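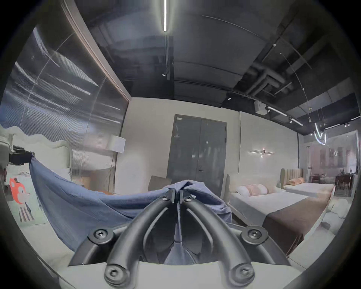

Home Tips Kitchen Laundry Bedroom Workshop

May

I have never believed the advice about snapping a blanket in the air to get the creases out. Try it with anything big and you mostly move dust around. Pull the cloth by two corners, keep it taut, then fold -- dull, but it works on denim too.
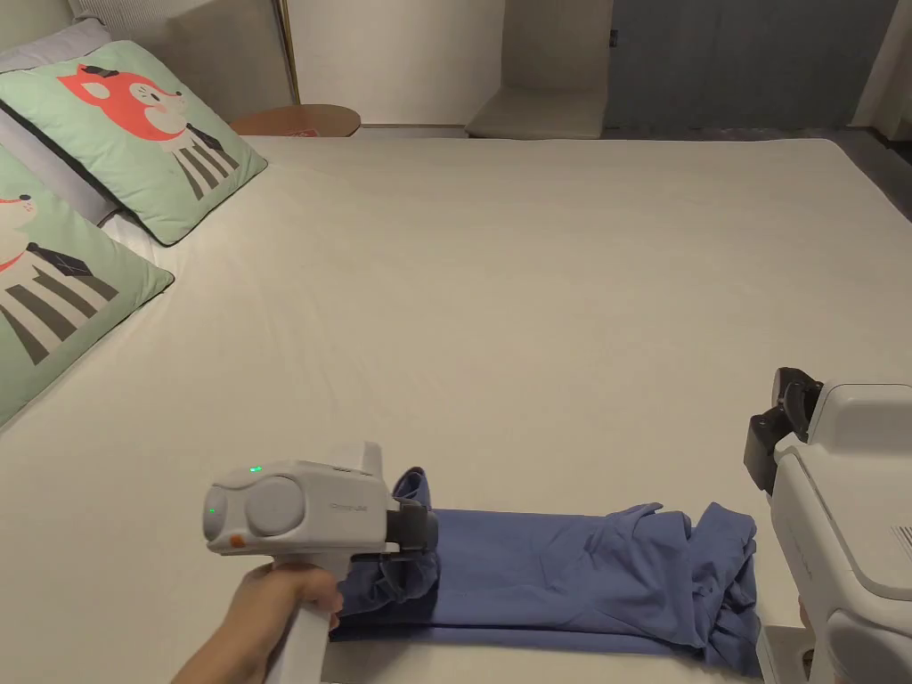 Rania Ouali

Fitted sheets get the same treatment from me. Smooth from the middle out with a flat hand and skip the "linen mist" sprays. A few faint creases hurt no one. Printed cushions go on last, and two is plenty on any bed. I've seen guides asking for 6. Where do they all sleep at night?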